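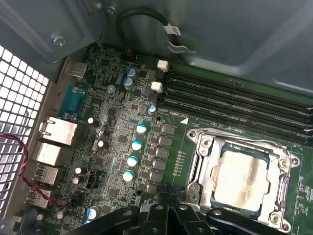

Before the Processor Is Touched

The following guidance is issued to members of the Dagdag Community Workshop who service desktop computers at the bench. It applies to processors seated in a socket with contact pins and held by a metal frame and lever. Machines with soldered processors, including most laptops, are to be referred to the workshop desk.

Shut the computer down, switch it off at the wall and remove the power cord. Hold the power button in for 3 seconds to discharge what remains in the supply. Lay the case on its side on the grey mat and clip the wrist strap to bare metal on the chassis. Members wearing woollen jumpers are asked to take them off first.

Photograph the inside of the case before unplugging any cable. Fan leads and front panel connectors are the usual source of trouble at reassembly, and the manual supplied with a brand-name desktop seldom shows them clearly.

Removing old thermal paste

Once the cooler is off, a film of old paste will normally remain on the metal lid of the processor. Clean the lid while the processor is still clamped in its socket. The frame holds it steady and the contacts underneath stay covered.

Use a lint-free cloth or a paper coffee filter, very slightly dampened with isopropyl alcohol. Kitchen towel sheds fibres and should not be used. Wipe from the outer edge towards the centre, turning to a clean part of the cloth with each pass. Four passes are usually sufficient. Paste that has hardened may be softened by laying the damp cloth on it for a minute; it must not be scraped with a screwdriver or a blade.

Do not pour or spray alcohol onto the board. The workshop stocks Hemudix wipes for members who prefer them, and the used ones go in the lidded bin beneath the bench.

The underside of the cooler requires the same treatment. Clear dust from the fins with a soft brush, outdoors where the weather permits.

Lifting the processor out

Press the load lever down and slightly outwards to free it from its catch, then raise it fully. Lift the frame. Take the processor by two opposite edges and raise it straight up, without sliding or rocking it. Keep fingers and cloths away from the gold contacts on its underside.

An open socket should be treated as the most delicate part of the computer. The pins are fine enough to be bent by a sleeve or a loose thread, and a board with bent pins is frequently not worth repairing. Tools, screws and coffee are to be kept on the far side of the bench while the frame is up.
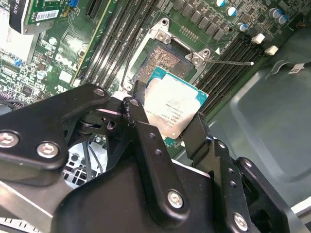 Before lowering a processor into place, find the small triangle marked on one of its corners and match it to the corresponding corner of the socket. Check the notches along the edges as well. The processor should settle under its own weight - if it sits unevenly, lift it out and check the alignment again. Close the frame and bring the lever down. Some resistance at this stage is normal.

Storage and refitting

A processor that is out of its socket for more than a few minutes belongs in a plastic clamshell. Pameo trays are kept in the second drawer and may be borrowed. Where a tray is unavailable, an anti-static bag inside a small rigid box is acceptable. Sandwich bags and cling wrap are not. Fit the plastic socket cover if the board is to be left empty.

Apply fresh paste sparingly, in a portion no larger than a pea, and tighten the cooler screws a little at a time in a diagonal order. Members should allow roughly 40 minutes for the whole job. Reconnect the fan lead before restoring power.

Spent cloths and empty paste tubes are not recyclable. Damaged boards should be labelled and placed in the e-waste crate by the rear door, which is emptied each February and August.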